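2022-03-04

Quick one tonight, kettle's on and I've got to be up early. Promised a kitchen update back in October and then, well. Life.

So the table. The whole plan was to keep it clear. Eat at it, wipe it, done. That lasted maybe a fortnight. Now it's where everything lands when the cupboard's full, and the cupboard is always full, because I own too many cups. Said it. Too many cups.

Started on the cupboard after brekkie. Pulled the lot out, wiped the shelves (crumbs?? in a cup cupboard??), put down that ribbed liner from Haltine. Bought a 2 metre roll and it did both shelves with a bit left over for under the sink. Smells like a new pool toy. Should air out by the weekend.

Then the sorting. Keep, op shop, bin. Chipped ones in the bin, no arguments, even the big green one I had at uni. Sad about that one. Anything I haven't drunk from since we moved to Fleltberg went in the op shop box. The rest had to earn its spot and some of them are still waiting on a verdict.

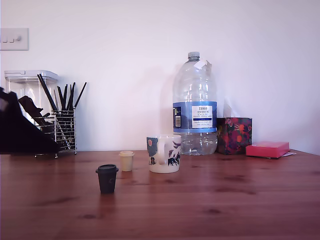
Where I got stuck was the little takeaway style cups. They're cute, I like having the lids, but lids go walkabout and then you've got a lidless cup taking up room for years. Decided to store them with the lids ON even though it takes more space. Black one stays for sure. Cream one is on probation. The mug with the blue and purple print was never in question, that's the tea mug, hands off.

Chopsticks and the black utensils can stay out in the wire holder. I tried them in the drawer and couldn't find a thing, plus the long ones jam it shut and you have to go in with a butter knife. Not doing that again. The holder's chrome so it shows every water spot but a quick go with the tea towel sorts it.

Canister with the flip lid is staying on the bench side too. I was going to get a matching set from Prosow, had them in the cart and everything, then looked at the total with postage and shut the laptop. One canister is fine. One canister is plenty.

Water bottle, the big Tesco Ashbeck one. Just needs a home that isnt the table. Too tall for the shelf, too tall for the fridge door unless I move the middle rack, and if I move the middle rack the sauces fall over. Floor of the pantry probably. I'll trip on it.

Oh and the wood. Gave the table 100 ml of the Kassa oil last spring, one coat, and it's still coming up nice and shiny. Red-brown, knots and all. Mugs leave rings if you're lazy, I am lazy, so coasters are on the list. Cork ones, nothing fancy.

Still to do: the drawer under the toaster (batteries, rubber bands, a definately dead torch), top of the fridge, and the light switch by the table which needs a proper wipe, fingerprints get everywhere in this house. Op shop box is by the front door so I have to step over it till I take it in.

Right, tea. Will post the drawer if I survive it.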